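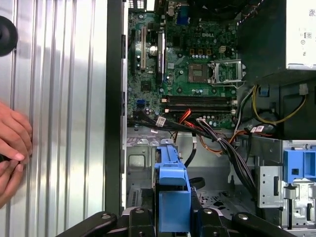 Grikwood Robotics Club
Emico teardown project, summer gallery

Home | Sessions | Gallery | Emico | Join

Posted 19 Jan 2023 by Periklis Stamatopoulos

Quick one before I lock up. Summer block finished this arvo and I promised families the gallery tonight, so captions are short and spelling is what it is.

If you're new: Emico is the senior group's project. An arm, a gripper and a wrist camera, and the job is to help take old desktop computers apart so the metal, boards and plastic go in separate tubs. Students drive the arm by hand controller for now. Everything gets logged, and the logs are what we train on in term 1. The computers came from Lomon, who cleared out an office and rang us before they rang the tip. Thank you Lomon!!

Names of students left off the captions on purpose, school policy.

THE TOWERS

Dell with the blue plastic drive bracket. Everyone's favourite by the end. The bracket handle stands up where the fingers can get either side of it, so it became the standard first grab for new drivers.

Same machine, green board. Processor socket empty, lever open. Saves us a step and saves the pins from the rest of us.

Hand on the ribbed metal side panel, low down, fingers curled over. House rule is one person steadies, one person drives, and the steadier gets to call stop.

The cable bundle. Black mostly, a few red SATA leads and an orange wire wandering off on its own across the floor of the case. Cables are the whole problem with this project, more on that further down.

Blue latch on the drive cage. Good target for colour detection, we thought. Then the software decided the VGA port was also a latch, and the handle too. Everything blue is a latch. Working on it.

GRIPPER BENCH

Fingers, version 3. Black, curved inwards, bolted so we can swap one without pulling the whole hand apart. Versions before this were straight and would squeeze a handle right out like a watermelon pip.

Grip pads. Tried bike tube, tried the mesh stuff you line a drawer with. Bike tube won but it leaves marks, so wipe down after.

Torque settings are taped inside the lid of the toolbox. Please stop writing new ones on the bench.

Calibration morning. Slow. Lots of moving the arm to a dot, writing down where it thinks the dot is, moving it to another dot. One of our Year 9s did the entire sheet without being asked and has been promoted to Keeper of the Sheet.

Bolts came loose twice in week one. Thread locker, the blue one, let it cure overnight. We did not let it cure overnight the first time.

WRIST CAMERA

Mounted low so the fingertips are always in shot. Feels wrong to drive from at first, everyone wants to see the whole bench. After a session or two you stop noticing and start judging distance off the fingertips.

Glare off bare metal is a pain. Ridged panels especially, the ridges throw bright stripes and the picture jumps when the arm moves. We turned off the row of lights over the window side and it helped a lot.

Focus is fixed. If it's blurry you are too close, back off.

Files saved this block: 1881 clips. Some are four seconds of someone saying "wait wait wait". They'll be culled, don't stress.

DRIVER TRAINING

Level one is touch. Bring the fingers in either side of a handle, close gently, open, back out. No pulling.

Level two is lift. Screws out by hand first, arm lifts after. If it doesn't come up easily STOP and look for a clip. There is always a clip.

Level three is lift with cables in the way. Only a handful have passed it and I am not one of them, as several people have pointed out.

Score sheet on the wall. 622 logged attempts across the block, 311 marked clean, so bang on half. Clean means no slip, no snag and no hand from the steadier. I'm really happy with that, we set the bar high and the first couple of days were carnage.

Controller drift. The left stick on the older one pulls to the side. We know. Use the newer one for scored runs.

CABLES

As promised. A drive bracket won't come away while there's a loom lying over it, and from the wrist camera a black cable on a black finger is just a dark blob. Students came up with a drill for it and it's better than mine was:

Look for the plug end first, follow it back. Unplug anything you can reach by hand. Whatever's left gets tucked to the side away from the arm. Steadier says "clear". Then drive.

Cable ties are allowed. Snipping is not, unless the machine is already signed off as scrap on the sheet.

Labels on the cables: leave them on. Some of the group want to see if the camera can pick them out as markers later. Might be nothing, might be a nice little term 2 project.

Ribbon cables, a separate misery. Only in the oldest machines. They flop.

SAFETY BITS

Power supplies do not get opened. Not by students, not by me. They come out of the case whole and go into the lidded bin by the door.

Every tower sits unplugged in the storeroom before it gets to a bench. Check the tag, no tag no bench.

Case edges are sharp. Gloves are in the green tub for lifting and carrying. We went through a fair few bandaids in November at the try-out day and only one or two this time, so the reminders are getting through.

E-stop within reach of the steadier, not the driver. The driver is looking at a screen.

Hair up, lanyards off. I've said it so often they chant it back at me now.

THE LITTLE KIDS' TABLE

Juniors had their own screws-and-sorting table on the far side. Screwdrivers, egg cartons, a race to sort by thread. Very loud. Noticeably more accurate than the senior group.

Some of them had a go on the arm at the end with a foam block. Queue went out the door, so next block we'll run a proper junior slot with a sign up sheet.

Drawings of what the robot should look like are being kept. Several have legs. One has a hat and a list of its favourite foods.

FRAGKOU CUP PREP

The reason for all the scoring, for anyone wondering. Fragkou Cup has a disassembly round this year, teams bring their own gripper and get a machine they haven't seen before. We've entered a senior team and a mixed team.

Rules say a team member can hold the case but can't touch the part being removed. Hence the hand-on-panel practice, over and over. Hold the panel, keep your fingers out of the drive area, don't lean on it. If you lean, the case creeps, and the driver ends up chasing it.

Points for parts out undamaged, points off for dropping. No points for speed until everything's out, so slow down!! I'll be saying this in the car the whole way there.

Parents who can drive, let me know. We need room for the arm as well, it goes in its crate on a flat floor and can't have bags put on top.

PACK UP

Tubs at the end: steel, boards, plastic, cable. The scrap yard takes steel and cable. Boards go to the e-waste depot next council drop off.

Blue plastic bits kept back, the students want them for something. I didn't ask enough questions about this.

Arm parked, cover on, controller batteries out. Batteries OUT, they were flat every morning of week one.

Pizza. Not enough of it, sorry, I'll order bigger.

STILL TO DO

Sort the clips. Needs laptops and patience, can be done from home, I'll send the link when the accounts are sorted.

Reprint two spare fingers. Print files are in the shared folder, use the one with "final" in the name and not the one with "final final".

Second hand controller. If anyone has an old one in a cupboard, wired is fine, we'd love it.

More towers. Any brand, any age, drives wiped or removed before they get to us please. Small form factor ones are welcome too but they're fiddly for the fingers, so full size if you've got the choice.

Write up the cable drill properly. I've given that to the Year 10s and they have given it back to me.

If you want full size copies of anything, email and tell me which album section it's under. If your child's hands are in a photo and you'd prefer it came down, same thing, no dramas, I'll pull it that night.

Term 1 sessions go back to the usual time in the usual room. Permission forms are new this year so the old ones dont count, the blank is under Join.

Periklis

Back to Gallery | Next album: November try-out day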